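Two weeks with the Maller hand kit

The Maller kit came in February and I put off writing about it until I'd used it properly. You get two hands, the wrist adapters, 6 spare fingertips and a thin manual. Fitting took me 70 minutes, mostly spent hunting for the right hex key.

I've been running it on small household stuff like sponges, rope and tape. 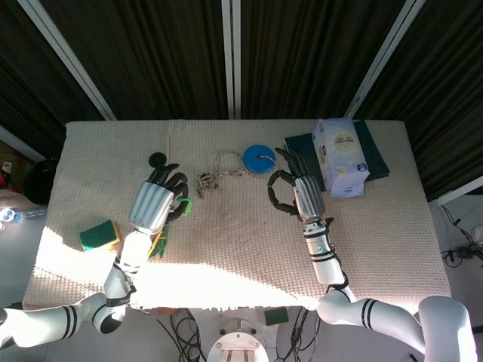

Sponges are easy for it. Rope is harder, and I had to drop the grip force to 10 percent before I was happy with how it closed. The software saves that as a preset, but you have to name it first or it's lost on restart.

Desta Tsegaye asked if I'd buy it again. Yes, though I'd skip the $110 carrying case.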